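Ticket 1087: Green tray slides on the Elora table
Opened by: Irja Seppälä
Assigned to: Kilian Camenzind
Status: Resolved

Irja, 9:40
Hi Kilian! I love the new place setting, the green looks so fresh on the white. One snag: the tray creeps toward the edge whenever I put a plate down or pick up a fork. I've wiped the tray underneath and tried turning it at an angle, same thing. I also pulled the white covering tight and it still slides.

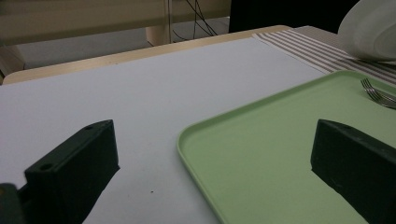 Tray on the white covering, wooden table edge behind.

Kilian, 10:15
Great, thanks for the picture! My bet is the covering. Frei sent us a really smooth one in May and I had the same fun with a bread board. Could you try these in order and write back after each?

1. Lift the tray off and press the covering flat from the middle outward.
2. Put the tray back and lay a complete setting on it, plate first, then fork and knife to the right. Push the rim gently with one finger. 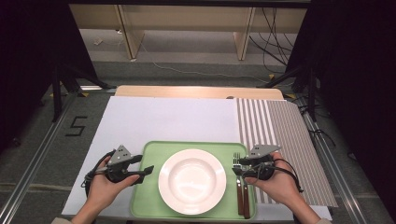

3. If it still moves, cut 4 small squares of rubber shelf liner (there's a roll in the Plelton drawer) and put one under each corner.

Irja, 11:30
Step 1 did nothing. Step 2 was a bit better, the weight of the plate helps, but I could still push it. Step 3 is wonderful!! It stays put even when I bump the table with my hip. I left the striped mat alone and it hasn't shifted at all.

Kilian, 11:42
Yes! So happy to hear it. I'll add the liner squares to the setup sheet and tell Marisa, she has the same tray at home. Closing this one, but reopen it if the corners start to peel.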